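About Gekgate

Who we are

Gekgate helps training hospitals, skills labs and teaching departments buy surgical robots for practice use, and helps them not buy the ones they don't need. We are four people in two rooms over a bicycle shop. We don't sell robots, we don't lease them, and we don't take a commission from anyone who does, a policy that has kept our offices modest and our holiday card list short.

The company was started by Tùng Chu and Thảo Trịnh. Tùng spent the first part of his working life in hospital purchasing, where he once approved a very expensive machine for a room with a very ordinary door. The machine spent its first month in a corridor under a bedsheet. Thảo ran a suturing lab and was, at the time, waiting for the machine. They have been arguing about equipment ever since, and at some point they began charging for it.

What we do

A department usually comes to us with a brochure and a number. The number is the price of the robot. We then spend a pleasant morning adding to it. Floor loading. Power. Service contract. The second service contract, for the part the first one calls an accessory. Instruments, which wear out on a schedule of their own. Drapes, if the trainees are going to learn draping, and they should. Somebody's salary.

By lunch the number is bigger and the room is quieter, and that's when the useful planning starts.

Our main tool is a worksheet we call Giáp. It has 200 lines and no charm whatsoever. Every line is there because a client, or one of us, once forgot it. Line 1 asks what the robot is for. You'd be surprised how many meetings end there. 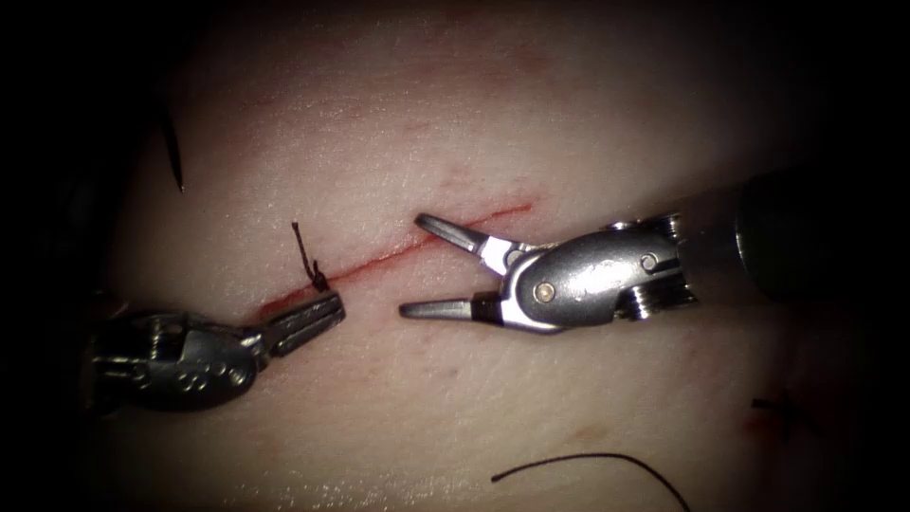
Most of the teaching we plan for is plain suturing, so that's where we tell people to begin the budget. Work out how many trainees you have, how many hours each one gets at the console, and how much pad, needle and thread goes through in one of those hours. Multiply. Look at the answer. Have some coffee and look at it again. The consumables line is the one that departments leave blank most often, usually with a note saying "minor," and it's the line that comes back in the second year asking for its own meeting.

Instruments come next. Practice is hard on jaws and wrists, and a beginner closing on a needle at a bad angle gets no discount for being a beginner. We ask for a spare set in the first order. Finance will cross it out. We ask again, in a larger font.

How we got the worksheet

The first version was the back of an envelope, and Tùng still has the envelope. The second was a project called Flullel, which was going to be software, with a dashboard. It had dials. Clients admired the dials and then asked if they could have it as a spreadsheet. Giáp is the spreadsheet. Flullel cost us 1,352 hours, and we keep that figure on this page so that anyone we're advising against a custom dashboard will know we paid for the opinion ourselves.

Since then we've added a scheduling side, called Iltus, that does one thing: it tells you how often your robot will be in use if you buy it. A good many departments have discovered that they wanted half a robot. Sharing with the hospital across town is a perfectly respectable answer, though it does mean talking to them. 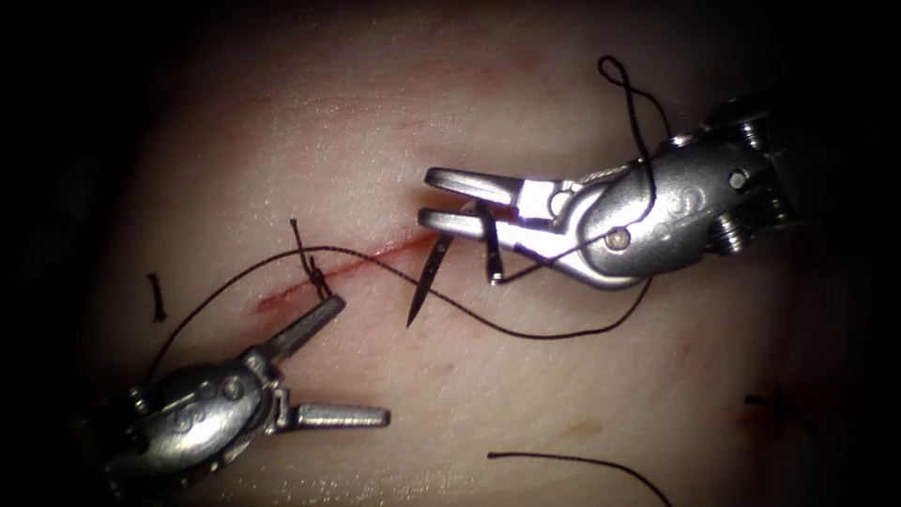 Thảo handles everything to do with the teaching hours. She'll want to sit in on your existing sessions before she signs off on a plan, and she'll want the real timetable and the one on the wall, both. She asks how long it takes a resident to get from first throw to finished knot in week one, and whether anyone has left room in the schedule for it to take twice that. She also asks where the used needles go. Please have an answer ready.

Tùng handles quotes, contracts and doors. He measures the doors himself. He has a tape measure he won't lend out, and he reads warranty exclusions for what appears to be enjoyment.

What we charge

A flat fee, agreed before we start. It doesn't go up if you buy the bigger robot and it doesn't go down if you buy nothing. A small review of a single quote costs $3,020 and comes back as a short letter in plain English, with the bad news on page one. Larger plans depend on how many rooms, how many departments and how many of those departments are currently speaking to each other.

We work slowly in April, when everyone has leftover budget or none at all and both groups call us at once. If your money vanishes at the end of the fiscal year, call us earlier than that.

What we don't do

We don't rank manufacturers. We don't write the press release. We don't attend ribbon cuttings, except the one with the good cake. We can't tell you whether your surgeons will like the robot, and we'd suggest asking them before the deposit is due.

Getting in touch

Use the contact form, and attach the quote if you have one. All of it, please, including the pages headed "Terms." If you've already signed, write to us anyway. Line 143 is about cancellation periods, and some of them are longer than you'd think.

Page last updated June 6, 2018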